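# hirham-table

Notes on how we set, use and clear the table at Hirham, plus the little text files that go with it. I keep this repo mostly for myself, and for whoever takes over the kitchen table after me. If you only came for the chopstick part, skip down to "Sorting the sticks."

## What's in here

- `items.csv` – everything that lives on or near the table, one line per thing
- `layouts/` – 20 plain-text layouts, drawn with letters and dashes (ugly, but they open on anything)
- `sessions.csv` – 126 rows, one for each time somebody set or cleared the table and wrote it down
- `old/` – Toshio's first list, kept because his names for things still turn up in the sessions

The columns in `sessions.csv` are `who`, `layout`, `task`, `minutes` and `notes`. `task` is one of `set`, `clear`, `sort` or `swap`. Minutes are whole minutes, and if you forgot to look at the clock just leave it blank, please don't guess! I spent an evening in November pulling out guesses and I'd love to not do that again.

## The table

It's the long one by the wall. Small stuff goes up front where your hands are, and the big appliances go along the back. We tried it the other way for a while and Babatunde kept having to move the kettle to get at anything, so back it went.

The cloth is the checked one. There's a plain one too, in the drawer, and layouts that use it have `_plain` at the end of the name. I like the checks because you can line sticks up against them, which sounds fussy until you've tried to get a row straight on a plain cloth at 7 in the morning.

The mat goes across the far side, in front of the appliances. Pan on the mat, handle to the left. Natália is left-handed and started doing it that way, the rest of us copied her, and now it's just how it is. If you turn it around nothing bad happens, I'll only turn it back.

## Names for things

This is where most of the mess in the old rows comes from, so a quick guide:

- `kettle` is the electric one. Never "pot."
- `cooker_green` and `cooker_black` are two separate items. Toshio's list calls both of them "the cooker," so in the early rows you have to work out which one he meant from the notes.
- `pot_white` is the one with the brown band.
- `pitcher` has the teal top. Shigeru writes "jug," and I fix it when I see it.
- `bowl_red` is the white bowl with the reddish rim. It usually holds the small orange pieces (`bits_orange` in the items file).
- `sauce` is the dark bottle with the yellow cap.
- `sticks` means the whole lot of chopsticks. `stick` is one. I know. I'd pick better names if I were starting over.

There's a shelf of Jemetti bowls too, but those are Kazuhiro's and they aren't in the data.

## Sorting the sticks

My favorite job, and the one with the most rows. Everything gets tipped out onto the cloth in front of the bowl and the sauce, and then you bring the sticks together into bundles, all lying the same direction. Up to 4 bundles is fine, more than that and there's nowhere to put your elbows.

I don't mind a fanned bundle while the job is going on, but before you write `done` in the notes, close it up. Loose ones lying off on their own are the classic miss, especially the thin ones, so run your eye over the whole cloth first. Pairing them up is a separate job (`task` = `sort`, with `pairs` in the notes) and you really don't have to do both in one go.

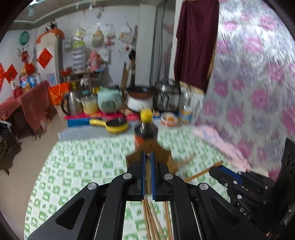

*Chopstick sorting on the checked cloth, with the pan and sauce bottle behind.*

## Clearing

Sticks first, then the bowl, then the sauce, then the pan. The back row stays put unless the layout says `full_clear`. Shake the cloth outside – not over the sink, the drain has had enough of us.

## Known problems

- The first 7 rows have no layout name. I asked Toshio, he doesn't remember either.
- `items.csv` lists a Pustulmont tray that went home with somebody. I've left the line in case it comes back.
- Shibata layouts (the ones starting `sb_`) assume a narrower table, so the back row doesn't fit as drawn.
- The jar at the right end of the back row still needs a proper name. It's `jar_misc` for now.

## Adding a row

Put it at the bottom, don't re-sort the file, and use the names above. If you add a new item, add it to `items.csv` in the same commit so I'm not chasing a mystery spoon later. Questions go to me or Natália, and she answers faster.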